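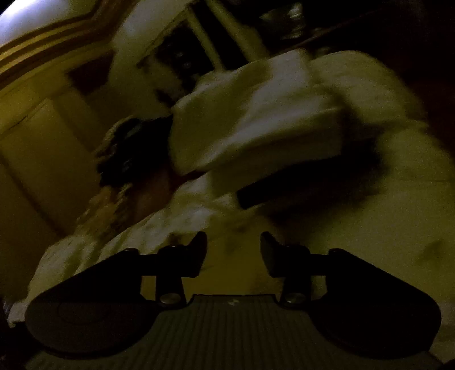

Two fingers, two screws. The bed job, low light.

OK so quick post because I promised Hammad I would write this down before I forgot it all, and I have already forgotten some of it. It's the finger and pad routine for the hand grippers. How we set them up, how we check them, what goes wrong. If you came for the Finemwood review, it's coming, sorry.

Background for new people. Gellbridge has a small pile of handheld grippers that go out to homes. You hold the thing by the grip, you do chores with it, the camera on top records, the recordings get used to train the arm. Bedrooms mostly, this fall. Making beds, moving pillows, picking remotes up off blankets. I don't do the training part. I keep the hardware alive. Jouko Heinonen used to do it and left me a shoebox of screws and one page of notes, half of it in Finnish.

So. The fingers.

Each finger is held on at the foot by a screw with a round head. You can see them easy from the camera side, which is handy, more on that later. Fingers come off for cleaning and go back on, and that is where 90% of my trouble comes from. Made up number. Feels right though.

What I do, in order:

Power off. Battery out. Yes, every time. Bheki Tshabalala closed one on his thumb in September and he is still telling people.

Open the jaws all the way by hand. Slow. If it feels gritty stop right there and go to the lint part below.

Take out the left screw, lift the left finger off, put both in the left side of the tray. Then the right. Do not do both at once and mix them. They look the same, they are supposed to be the same, but they wear differently because everybody drags the same side against the sheets when they scoop. After a few weeks a left finger on the right post gives you a gap at the tip. Small gap. Enough to miss the edge of a pillowcase.

Wipe the posts. Dry cloth first, then a tiny bit of alcohol. Let it dry, really dry, before anything goes back on.

Check the pad at the tip of each finger. Press a thumbnail in. Should spring back. If the mark stays, the pad is done. If a corner is lifting, same, done, don't glue it. I glued one once. It held for one afternoon and then stayed behind in somebodys laundry.

Screws back in. One dot of the blue thread stuff on each, snug, then a tiny bit more. I use the short driver so I can't get any leverage. The posts are plastic and they strip and then you are ordering a whole housing from Kultari and waiting.

Close the jaws and look at the tips against a white wall. Pads should meet flat. If they meet at the top first, a finger isn't seated. If they meet at the bottom first I don't know what you did. Call me.

OK the lint part.

Bedding is the worst thing we do with these. Kitchens are greasy but grease wipes off. A comforter puts fluff into every opening it can find, and then hair gets in, and the hair winds itself around the shaft under the finger and acts like a brake. You don't see it from outside. What you notice is the close gets slow, then the motor gets warm, then the encoder numbers start to wander a little because the thing is working harder than it thinks it is.

Tweezers, the bent ones. Pull the hair, don't cut it. Cut pieces go further in. Then a soft brush, then short puffs of air with the jaws open, pointing away from your face. I learned the pointing part the normal way.

We were doing this once a week. Zubaida Gondal kept a tally of slow closes through the summer and it was pretty clear once a week is not enough for bed jobs. Now it's every 62 sessions or when it feels gritty, whichever comes first. 62 sounds weird but that is where her sheet had the first slow close on the best unit, so that's the number. For kitchens I still go weekly.

Pads last longer then you'd think. Over 3,000 closes on the soft ones before the thumbnail test fails, and the harder ones from Malik go longer than that but they slip on satin so I stopped buying them. If you have a drawer of the Malik pads use them for kitchen units. Good pads, wrong job.

Now the camera side, because people always skip it.

The view should have the top of the body along the bottom and both fingers standing up in the middle. Check for three things. Can you see both screw heads. Can you see both fingertips. Is the gap between them roughly in the center. If one screw head has gone out of view, the mount has twisted, and you fix that before you touch any software. I spent a whole evening last week recalibrating a unit that had a loose mount. The calibration was fine!! It was fine before and fine after. The mount was just crooked.

The curved look at the corners is the lens. Door frames and ceiling trim all come out bent like bananas. Normal. Two different people have mailed me about it this month, it's normal.

Low light though. I'm less relaxed about that one. The fingers stay sharp in a dim room since they move with the camera, so people look at the clip, see crisp fingers and think all good. Look past the fingers. When the camera is swinging the pillow is a smear, everything soft goes to mush, and you get grain on top of it. For a hardware check that's fine, I only need fingers and screws, and I've used dim bedroom clips for that plenty of times. For training clips Ntombi Venter wants the lights up or the hands slower. She says slower hands. I say both. Ask her, it's her call.

Also a black gripper over white sheets fools the auto exposure. Fill the view with comforter and it turns everything down. Lock the exposure before you start, while you're pointed at the bed and not at a ceiling light. I keep forgetting this one myself.

A thing I changed this month: paint marks. A thin line of paint from the screw head across onto the finger foot. If the line is broken the screw has moved. Takes ten seconds to check and you can do it on somebody's doorstep. I tried white first and it showed up in the recordings and Ntombi was not happy, so now it's dark gray, matte. Hard to see in poor light, bring a flashlight. You can't see it on camera, and that was kind of the point.

Storage. Jaws slightly open. Not closed, the pads take a set if they sit pressed together over a weekend. Not wide open either, fingers catch on the bag zipper. I stick a bit of foam between the tips. Any foam. Jouko's note says cork and I have no idea why cork, and he hasn't answered my mail yet.

Spares that go in the bag for every home visit:

1 pair of fingers, pads already on
4 screws (you will drop one. on carpet)
short driver
blue thread stuff, lid TIGHT
bent tweezers, brush
flashlight
charged battery, and check it's charged, don't trust the tape on it

The tape thing is on me, I used the same green tape for charged and for "tested OK" and that was dumb. Switching to stickers.

What I still haven't sorted out: the left side housing on one of the older units creaks when you squeeze the grip hard. Nothing loose that I can find. Took it apart, put it together, creaks. Took it apart again, a bit of thread fell out, I got excited, still creaks. It records fine so it stays in the rotation, but if anyone has had the same creak and fixed it please leave a comment. Hammad thinks it's the plastic rubbing on the body where they meet. Could be. I might try a strip of felt tape in there but then it's one more thing to collect fluff.

Next one will be about the battery contacts, with photos of the burned one if I can find where I put it. Parts order goes out to Kultari on the last day of the month, so if you're at Gellbridge and need fingers tell me before then. By mail please, not in the hallway.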